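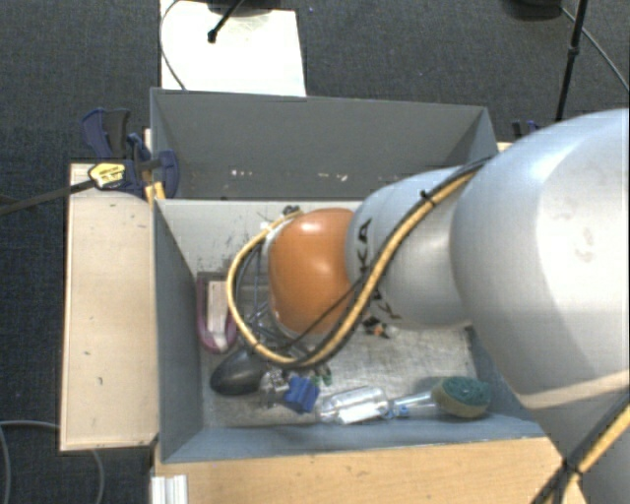
The Gripper That Learned to Give Up

I have spent most of the winter teaching a robot to quit. It is the first skill I have ever managed to pass on to anyone, and the student already does it better than I do.

The setup is ordinary bin picking. A KUKA arm reaches into a gray bin of clutter and tries to come out with something. Our clutter changes all the time, and lately it includes a crinkled clear plastic bottle and a scrubbing sponge with a handle. I have strong feelings about the bottle. It is transparent, it shines, and the depth camera regards it as a rumor.

Our old method, which Oğuzhan Erdem named Warraich for reasons he won't share, picked the best-scoring grasp and went for it. If that failed, it picked the best-scoring grasp again, and that was usually the same one. I once watched it go after the same shadow for an entire cup of coffee.

The new version, Tenirard, keeps a short memory. Every failed grasp lowers the score of the spots near it, and after 3 misses in one area the arm has to work somewhere else until the pile shifts. That's the whole idea. I wrote it on the back of a parking receipt in February and there was room left over.

We ran 353 attempts with each version. Warraich got hold of something in 80 percent of them and Tenirard in 84. I know. Four points will not get me on a magazine cover, and with this many attempts it could be luck. What I care about more is the long losing streaks, and those are mostly gone – the arm misses, sulks briefly, and goes to bother some other object.

It still loses to anything lying flat against a wall, where the memory only helps it fail in more places. Oğuzhan wants to add a nudge move for those. I want to add lunch.

Next up is rerunning all of it with a fresh set of junk, which means somebody has to go shopping.

Comments

Pleltier wrote:
Does the penalty fade with time or only when the pile moves? We tried a timer and it went right back to the same spot.

Adport wrote:
Would like to see the numbers for see-through stuff by itself.

Author reply:
@Pleltier Only when the pile moves. We had a timer too and got the same result. @Adport So would I, but I didn't log the object types. Next round.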